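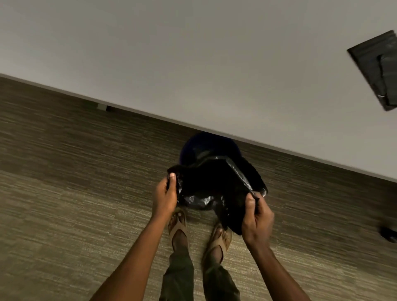

Jaqueline Valdovinos répond que le bruit ne la gêne pas, que ce sont les conversations qui la fatiguent. Une imprimante, dit-elle, on finit par l'oublier. Un collègue qui négocie au téléphone la réservation de ses vacances, non.

Chez Symonenko, elle a passé deux ans en plateau ouvert avant de demander à travailler le matin depuis la bibliothèque de Planham. L'entreprise a accepté, puis a fini par interroger tout le monde. Le questionnaire comptait 23 questions, dont une seule sur le bruit. C'est celle-là qui a rempli les marges.

Les réponses se ressemblent peu. Au service comptable, on réclame le silence complet jusqu'à midi. Les commerciaux, eux, supportent mal une salle muette : ils ont l'impression que tout l'étage les écoute. Entre les deux, des gens portent un casque toute la journée sans rien écouter, pour qu'on les laisse tranquilles.

Les acousticiens du cabinet Barix, appelés en juin, ont commencé par rester assis. Pas de mesures la première matinée, seulement un carnet et des horaires. Ils ont noté que les échanges les plus longs se tenaient debout, près de l'escalier, là où la voix porte le plus. Ils ont proposé de déplacer la machine à café de deux étages. La direction a d'abord cru à une plaisanterie.

À Utdale, une société de 300 salariés avait pris le chemin inverse : cabines fermées, moquette épaisse, plafonds absorbants. Le calme est venu, et avec lui d'autres plaintes. Dans une pièce très feutrée, un murmure à six mètres devient parfaitement intelligible. Il a fallu remettre un peu de ventilation audible pour couvrir les voix.

Chez Symonenko, la machine à café a déménagé. Les comptables ont obtenu leurs matinées, avec une règle simple : tout appel de plus de cinq minutes se prend dans une petite salle. Deux salles ont été libérées pour cela, et l'on s'y bouscule déjà vers onze heures. Jaqueline Valdovinos a gardé ses matins à la bibliothèque. Elle y partage sa table avec des lycéens qui chuchotent beaucoup.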